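About Urkport

Urkport supplies and maintains office computer equipment for small firms, clinics and schools. The company was set up by Esko Heinonen as a repair counter and now works mainly under service contract. We currently look after 172 customer sites from two locations: the main workshop on Soven Street and a smaller parts store in the Bermúdez building.

What we do

Contract customers receive hardware supply, on-site installation, scheduled maintenance and end-of-term removal. Desktop computers, monitors, printers and basic network equipment are covered. Phone systems and security cameras are not covered, although we will run cable for them on request.

Each item under contract is entered in Gutis, our in-house asset register. An entry holds the serial number, purchase date, location by room, warranty end date and full repair history. Customers have read access to their own records and can export them at any time. Changes are made by our staff only.

Service levels

Standard contracts provide a response within one working day. Priority contracts provide a response within 100 minutes during business hours, by phone or in person depending on the fault. Both run for a fixed term of 18 months and renew by written agreement — there is no automatic renewal.

Repair and reuse

Equipment returned at end of term is sorted into three groups: repair, parts and recycling. Storage drives are removed and logged before any other work starts. Processors, memory and power supplies are tested separately, and only parts that pass are moved to stock.
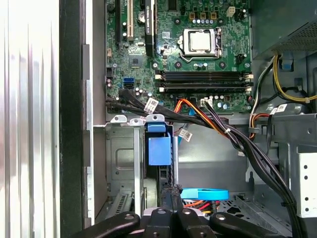

Refurbished desktops are sold with a seven-month warranty and are listed by grade. Grade A units have no visible case damage. Grade B units may have scratches or replaced panels but meet the same test standard.

Staff and hours

The Soven Street workshop has a staff of 18, including field technicians. The counter is open Monday to Friday and closes for stocktaking during the first week of August. Contract support stays available in that week.

Page last revised 5/17/23.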